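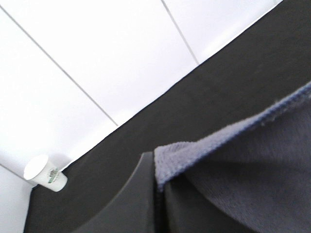
White wall tiles with grey grout lines, above a dark surface.

Vevine opens trade orders for low-dust tile grout

Omonham, Jun 3, 2019 — Vevine, the maker of floor and wall finishing products, today opened trade orders for Drumov, a cement grout for tiled walls in kitchens, bathrooms and utility rooms. It replaces the firm's earlier wall grout, which will be withdrawn from the price list in July.

Drumov is supplied as a dry powder and mixed with clean water only. The binder has been changed and the sand is finer than in the previous product, so that less dust is released when the bag is opened and tipped. The mixed grout should be left to stand, stirred again without adding water, and used within the working time printed on the bag. It is suitable for joints from 2 mm wide. Wider joints should be filled in a single pass with the float held at an angle to the tile edge.

The product is made at the Henríquez works under formula number 2095. Colours at launch are white, light grey and mid grey — a darker shade is being tested and has no release date.
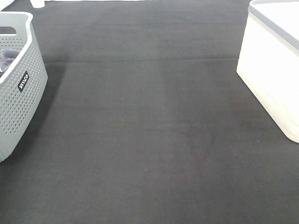
Vevine Technical Services Department

Site trials ran for 14 weeks in rented flats, all of them occupied while the work was done. Joints were checked for shrinkage, surface powdering and colour change against a dry reference sample. Fitters also recorded how easily grout haze could be wiped from the face of the tile.

"Most complaints about wall grout come down to water," said Lorena Figueroa, head of technical services. "Too much in the bucket, or too much on the sponge. The new mix allows a little more error, but it still needs to be measured."

Where tiling meets a carpeted or vinyl floor, the perimeter joint should be filled with a flexible sealant. Drumov is not intended for movement joints, swimming pools or floors that carry wheeled loads. Existing grout must be raked out to at least two thirds of the tile depth before new material is applied, and loose dust removed with a vacuum cleaner.

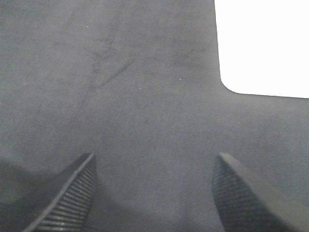
Matt grey surface with a fine speckle, seen close up.

The first production run is 500 bags, reserved for account holders. Orders from new customers will be taken once that stock has been allocated. Efua Amoah, sales manager, said that unopened bags of the earlier grout can be exchanged through the branch where they were bought until the end of July.

Data sheets and colour cards are available on request from the Omonham office. The two grouts should not be mixed or used side by side on the same wall, as the shades differ slightly when cured.

ENDS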